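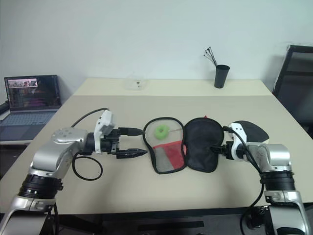

The Clivdale cell with a zip pouch open between the two grippers.

Clivdale cell

The Clivdale cell is a two-armed bench robot used for handling soft things: pouches, cloth, bags and anything else that flops. It lives in the workshop at Grurkasham, and I've looked after it long enough to have opinions, so please read this entry as one keeper's account (corrections welcome, the edit page is open!).

Layout

The two arms face each other across a beige table, with the work in the middle where both grippers can get at it. Each one ends in a black gripper with a small module sitting on top. Visitors always ask about the gap between the arms. We set it with a wooden gauge stick that hangs by the door, and if you can't find the stick, it's probably in my bag.

Cables

Most of my time goes on cables. You can see how they loop off the wrists, and that slack matters a great deal: too little and the wrist tugs on its own connector at full reach, too much and the loop catches on the table edge. I send each arm slowly to its furthest corners with one hand near the stop button, watch the loop the whole way, then move the clip along a bit and do it again. It's dull work and I rather like it.

Fingers

The gripper fingers are sold as a Kaplan set and come in pairs. Always change both, even if only one looks worn, as a new finger against an old one closes slightly crooked and mesh slides straight out of it. There are 2 screws to each finger. Do them up by hand first, close the gripper on a strip of paper, and only then tighten. Wipe the tips with a dry cloth before you start. I used to use a damp one and spent a whole afternoon wondering why everything stuck!

We write down every close of the gripper and swap the fingers at 1,000. The last pair came off early, at 693, after I let the right arm press down into the table (my fault, wrong height typed in).

Checking with a pouch

After any repair the cell gets a soft job before it gets a real one. An open two-panel pouch is my favourite, because mesh and solid fabric behave so differently under a fingertip. I lay it flat, bring the fingers in from either side and look at how they meet the edge. If the fabric rucks up before the gripper has closed, the arm is too low, and it's back to the height setting.

History

The cell was first put together at Veltthorpe by Alper Yüksel, who drew up the original cable routes, and it moved to Grurkasham in November. The present height settings date from 2019-04-03. His notes are still in the drawer, coffee rings and all, and I still use them for the left arm.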